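Keeping Core: The Case for a Permanent Home for Borehole Material

Every region that has been drilled for water, stone, road foundations or waste disposal has paid for a record of its own subsurface. The record consists of cylinders of rock, laid in order in boxes, labeled with depth and orientation, and accompanied by the notes of whoever logged them. In the Zornard district that record is being lost at a rate which ought to concern every public body that commissions ground investigation. It is the view of this author that the retention of core should be a condition of public funding for drilling, and that the present practice of leaving the decision to contractors is no longer defensible.

The usual contract for a site investigation requires the contractor to store core until the final report has been accepted. After that date the client is offered the material. Most clients have no shelving, no geologist and no budget line for either, and they decline. The boxes are then emptied, and the rock goes for fill. The written log survives, generally as a scanned page attached to a planning file.

It is often argued that the log is sufficient. A log is an interpretation made by one person, under the pressure of a drilling program, for a stated purpose. An engineer concerned with bearing strength will record fracture spacing and weathering grade with care and may dismiss thirty feet of limestone in a single line. A later worker who wishes to know where a marl seam lies within that limestone, or whether a particular fossil band is present, will find nothing in the log to help. The rock would have answered the question in an afternoon.

The Bosura boreholes illustrate the point. Two holes were sunk on the plateau above the town in connection with a reservoir scheme that was later abandoned. The deeper of them reached 238 feet and passed through the full thickness of the Truner Limestone into the shales beneath. No natural exposure in the district shows that contact. The quarry at Ellis stops well above it, and the stream sections to the north are faulted where the base of the limestone ought to appear. For as long as the Bosura core was kept, anyone with a reasonable purpose could examine the boundary directly. The original log describes it in these words: "limestone, gray, becoming shaly; shale, dark."

Some years after the scheme was dropped, the core was reexamined by students working on the correlation of the limestone across the plateau. They identified two thin clay bands near the base, neither of which had been logged. Both were subsequently matched with bands in a shallower hole at the southern end of the outcrop, and the matching showed that the lowest part of the limestone is missing there. The published geological map had shown the formation as uniform. The correction has practical consequences for the siting of wells, as the springs along the southern edge rise from the higher of the two bands.

That work could not be repeated today. The upper 70 feet of the core remain in storage, in fair condition. The rest was disposed of when the building that housed it was sold, and it included the whole of the contact and both clay bands. Samples taken by the students were small and were largely consumed in preparation. What was once an accessible reference section is now a set of drawings and a line in a map memoir.

Objections to a general policy of retention deserve a fair answer. The first is cost. Core is heavy, it occupies space, and it must be kept dry and off the floor. Shelving and a weatherproof building are, however, modest expenses beside the cost of mobilizing a drilling rig, and the comparison should be made between keeping a core and drilling it again. Where the land above has since been built upon, drilling it again may be impossible at any price.

The second objection is that much core is of little scientific interest. This is true, and no one proposes to keep every foot of glacial till recovered from beneath a parking lot. A selective policy requires somebody competent to make the selection before disposal, and that is the step now missing. A short period of notice, during which the state survey and the nearest university department may inspect the boxes and claim what they need, would meet most of the difficulty.

The third objection, heard mainly from clients, concerns confidentiality. Commercial sensitivity fades. A mineral operator may reasonably ask that a core be closed to inspection for a period of years, and a repository can hold material on those terms as readily as a bank holds a deed. A public authority drilling with public money has a much weaker claim to secrecy and should rarely be permitted to make it.

The protection given to surface exposures offers a useful model. The Ellis quarry is listed as a site of local geological importance. Its owner must consult before tipping against the east face, and the face is cleared of brush at intervals so that the bedding can be seen. All of this is proper. Yet the quarry displays rock that can also be seen, less conveniently, in several road cuts. The Bosura core displayed rock that could be seen nowhere else, and it had no listing, no owner willing to claim it and no one with a duty to be consulted.

Three changes are therefore recommended. Public contracts for drilling should state who will hold the core after the report is accepted. Core from any hole that penetrates a formation boundary not exposed within the district should be treated as reference material and offered to the state survey before any other disposal is considered. The county should also set aside space, which need be no larger than a highway maintenance shed, in which such material can be received, indexed and made available by appointment. The surviving boxes from Bosura would be a suitable first deposit, and their transfer should not wait for the wider policy to be settled.
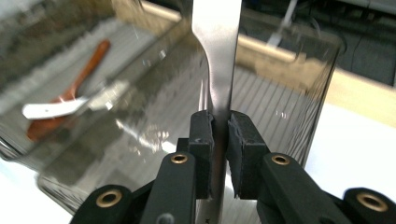

The index to such a collection should be published from the outset, with the depth range and present condition of each core stated plainly, including any intervals that have been lost. A repository that conceals its gaps will send researchers on wasted journeys. For the Truner Limestone the entry will have to record that the base is missing, and it should give the location of the original hole so that a future drilling program nearby may be asked to recover it.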